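About Trelmont

Print | E-mail

Trelmont is a school for people who want to work in the office of a clinic, a dental practice or a small hospital. We teach scheduling, billing, medical terms and records. We do not train nurses or surgical staff, and we don't offer a degree.

The school was started by Parveen Kazmi, who had spent 16 years running the front office of a group practice and kept hiring people who knew the software but had never read an operative report. The first class met in a rented room on Sornell Street with 10 students. Classes are still small. We now take up to 19 students in each group, and 700 people have finished the course. 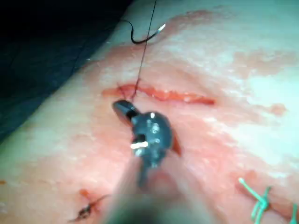 The main course has two parts. The first covers terms, forms and privacy rules. The second is practice work: students answer calls, book visits, correct claims that have been sent back and write letters to patients. Most of this is done in Fudum, the scheduling program we use in all our classrooms. Students who already work in an office may skip the first part if they pass the entry test.

Evening groups meet at the Mai Building, across the parking lot from the main entrance. Parking is free after five. Please use the side door, as the front is locked when the day staff leave.

Our teachers have all worked in medical offices, and several still do. They set their own reading lists, so books may differ from one group to the next. Used copies are sold at the front desk at the start of each term.

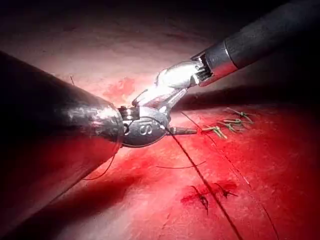

Two surgical instruments meeting above tissue.

Tuition can be paid in full or by the month. A deposit holds your place and is taken off the final payment. If you withdraw before the second class, we return everything except the deposit.

The office can send you a course outline and an entry test form. Visitors are welcome to sit in on a class, but call first.

Page last updated Apr 20, 2026

Print | E-mail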